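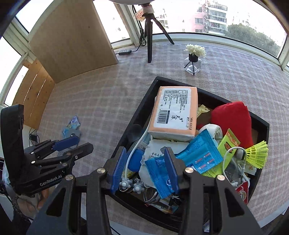
Parcel from abroad stuck at the depot, do I have to unpack it all again?

Posted in: Post and deliveries

I ordered a few bits through a forwarding company called Bemura at the end of June. They put several small orders together in one box and sent it on. Tracking said it reached the Drullov depot in July and since then it has only said "held, contents list needed". I rang the depot and was told the form I filled in was not good enough because I put "mixed household goods, snacks" on one line. The value I gave was 3,438 in the local money, which is what Bemura charged me for the goods without the postage.

What I want to know is whether I have to go there and open the box at the counter, or whether I can send a new list by email. It's a long way on the bus and I work until 4. Also do they want the price of each thing, or will one total do? Some of the items came free with other orders so I haven't got a price for those.

Bedamska_lane
Member

You can do it by email. I had the same thing last year with a box of craft stuff. They want one line per kind of item, with how many and what each one cost. "Mixed goods" always gets sent back, and so does "gifts" on its own.

What I did:

Log in to the forwarder's site and download the invoice for each order. Bemura keeps them under Past orders, and you may need to change the page to English first.
Write the list in plain words. "Cotton bag, 2, price each" is fine. You don't need brand names.
Put food on separate lines from everything else and say what it is. Sealed sweets and biscuits went through for me. Anything with meat in it did not.
For free items put a small fair value and write "free with order" next to it. Don't put nought, the form won't take it.
Put the parcel number in the subject line and attach the invoices as one file.

Mine was let go after around a week. There was a handling charge to pay before they would deliver it, and I paid that online. Keep the receipt - the driver asked to see mine.

Check your total against the invoices as well. If the lines don't add up to the figure you gave the first time, say why in the email or they will write back and ask.

Šimko
Regular

They charged me 800 for storage, total rip off. Get on with it before the free days run out.

post_hatch
New member

Agree with the first reply on most of it. One thing to add is that the Drullov counter shuts at 2 for the afternoon break and doesn't always open again on time, so if you do end up going in person, go in the morning. You need photo ID and the card they put through your door. If you haven't had a card, a printout of the tracking page was enough for me.

I wasn't asked to unpack anything. The man at the counter read my list, stamped it and fetched the box from the back.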